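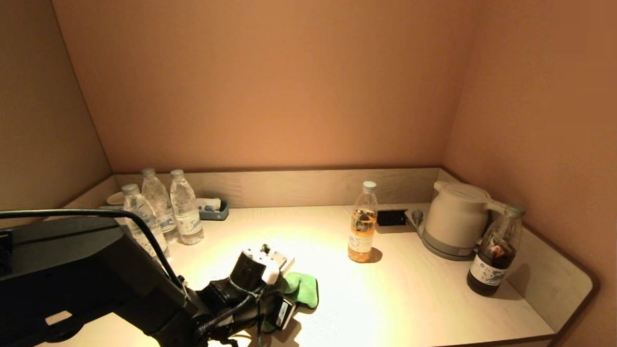

A wood-grain counter in an alcove, with water bottles toward the back and a green cloth on the counter.

The Small Counter That Does the Most Work

6/20/25

In the guest houses of Rotham, the first thing a visitor looks for is the bed. The second is the counter. It is where the keys go, and the sunglasses, and the half-finished drink from the road. After one evening it can be full, and the person who must clean it in the morning has only a short time.

I have spent a good part of this year looking at such counters. The best ones share a feature which is easy to miss – they sit in an alcove. The walls on the sides hold the clutter together, and a light from above does the rest. When the walls are painted in a warm color, such as peach or tan, even plain water bottles look like somebody has thought about them.

The Flomach guest house opened in 1964 and has 32 rooms. Its old counters were dark and very shiny, and every drop of water left a ring. In January they were changed for pale ones with a low backsplash in the same wood tone. The whole work cost 800 dollars per room, and the painting of the walls was included in this price. The housekeepers asked for one thing only, that the front corners should be rounded, as they pass them many times a day with their arms full.

I like a low backsplash very much. A tall one in tile can be beautiful, but it cuts the wall into two parts and the eye stops there. A low one protects the place where water collects, and the wall above stays calm. If it continues around the side, there is no open joint where crumbs can hide.

What should stand on the counter? At Flomach the rule is water at the back and to one side, in a small group. Bottles of the same kind look best when they are near each other but do not touch. Next to them comes a little tray for packets. A slate-blue tray is a good choice against pale wood, and it gives the small things a home. A white cup can go in the corner. The middle is left for the guest, who will surely put down a bottle of iced tea or juice there, and the cleaning should respect that. An opened drink is not thrown away while the guest is still staying. It is lifted, the place under it is wiped, and it goes back.

For wiping, I recommend a cloth in a strong color. Bright green is hard to forget on a light counter, and this matters more than one would think. At the Sunby inn, farther down the same road, they used gray cloths for years and were always finding them behind the curtains. Now they buy green ones, 500 in a box, and one box is enough for a long season.

The order of work is simple. Begin at the back corner, behind the bottles, where dust likes to stay. Follow the backsplash along the wall. Then come forward to the edge with long strokes, always with the grain. Use a damp cloth first and a dry one after. Mahmoud, the shop in Rotham where both houses buy their supplies, sells a mild soap for wood surfaces, and a few drops in a bowl of warm water are plenty.

The last step is to look at the counter from the door, with the alcove light on. Streaks that cannot be seen from near are very clear from there.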